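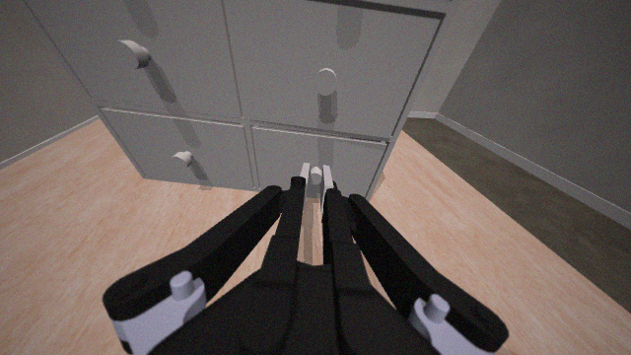
Aranda drawer-opening work: progress report for the Mammont fund
Prepared by Carmela Barroso, 17th March

Summary

The simulated part of the work is back on schedule after a fault in the grasp check that cost us nearly three weeks. The fault meant that a number of trials we had recorded as successes were failures. We have found the cause, corrected it and rerun the affected trials. The figures in our last report to you were too high and are replaced by the ones below. No hardware was damaged, but the same check was due to be moved to the real arm, and we have put that back until the safety points in section 3 are closed.

1. What went wrong

The task is for the arm to take hold of a drawer knob and pull the drawer open. Most of the trials use the four-drawer cabinet, with the lower right drawer as the target. The grasp check is supposed to confirm that both fingertips are in contact with the knob before the pull begins. It was reading the distance between the fingers and treating anything short of fully closed as a hold. If the fingers closed on the edge of the drawer front, or one of them caught on the knob and stopped, the check still passed.

The pull then started with nothing properly held. In many trials the fingers slipped off and the drawer stayed shut, which was logged correctly. In others a finger dragged the drawer out far enough to meet our opening threshold, and those went down as successes.

Jenő Halász noticed it while going through recordings for another purpose. The force readings on one trial dropped to zero halfway through the pull and the trial was still marked as passed. He went back through the batch by hand and found the same pattern in 235 out of 1,000 trials.

2. What we have done

The check now needs contact on both fingertips, held for the whole of the closing step, and it is repeated during the pull. If contact is lost the arm stops and the trial is marked as failed, however far the drawer has moved.

All 1,000 trials were rerun with the same starting positions. The success rate fell by some 16 percentage points against the figure we gave you in October. Part of the 235 were recovered, as the arm now stops and tries the grasp again when the first attempt is poor. The remaining failures are mostly on the lower drawers, where the arm has to come in from above and the approach angle leaves little margin on either side of the knob. We have not solved that yet.

The Nillow logging tool now keeps the force readings alongside the pass or fail mark. Before this they were stored separately and were only looked at when someone asked for them.

3. Safety

In a few of the bad trials the arm kept increasing its pull after the fingers had caught on the drawer edge. In simulation this does no harm. On the real arm it could break a finger linkage or bring the cabinet forward off its feet. The following are needed before any powered trial in the Forum workshop:

- a force limit set in the arm controller itself, separate from our software (done)
- the cabinet fixed to the wall (brackets ordered, not yet fitted)
- the stop button moved to within reach of the operator's chair (done)
- 30 supervised trials at reduced speed, with a second person present (not started)

Jenő will sign off each item. I have asked him to do this without reference to the delivery dates.

4. Effect on plan and budget

The move to hardware slips by one month. The extra computing time for the rerun was met from the existing allowance and we are not asking for more money. The brackets and two spare finger linkages come out of the equipment line.

The corrected results table and the full list of affected trials are attached as annexes A and B. Please discard the October table.

5. Next period

We will work on the approach to the lower drawers, fit the brackets and begin the supervised trials. The next report will give the lower and upper drawers separate success rates.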